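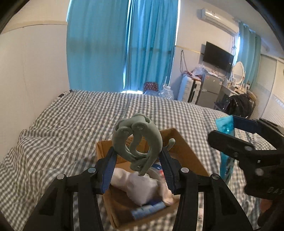
**Figure 4.** Two-handed box task, left wrist view. The left jaws are closing on the green molded object above the open box, with the right gripper coming in from the side.

### 4.2 Finding out when the jaws are busy

I'll start with the part of the software that gave us the most trouble, our contact labeler. Hollis (our planner) wants to know, at every time step, whether each hand is free, closing, holding or letting go. We first tried to get that from jaw width alone, and it worked great on blocks and mugs! Then we moved on to things like the object in Figure 4, with its looping arms and knobs, and the labels fell apart. Jaw width can settle at very different values depending on which bit of a shape like that ends up between the pads, so a single threshold was never going to cut it.

What we do now is pretty simple. Da-eun Yang wrote a small network, Lurnance, that looks at a crop around the finger pads plus the last 13 width readings and gives a score for each of the 4 states. The crop is fixed in the wrist view (the jaws always sit in the same spot, so why search for them?), and we smooth the scores with a short Viterbi pass so a label can't hop from free to holding without going through closing.

The second hand needed its own fix. When the other gripper swings into view, its pads look just like the ones we care about, and early versions of Lurnance would happily report the wrong hand's grasp. We tried masking it out with the relative pose from tracking, but the mask lagged on quick moves and sometimes ate half the object. Pasting other-hand cutouts into the training crops at random did much better, and it let us drop the mask code completely, which I was thrilled to delete.

One setting still bugs me. The smoother waits 100 ms before it commits to a label, which is fine offline but a little slow when Hollis runs live. Shorter waits brought the flicker back, mostly during handovers. We kept the same value for both modes and come back to the live case in Section 5.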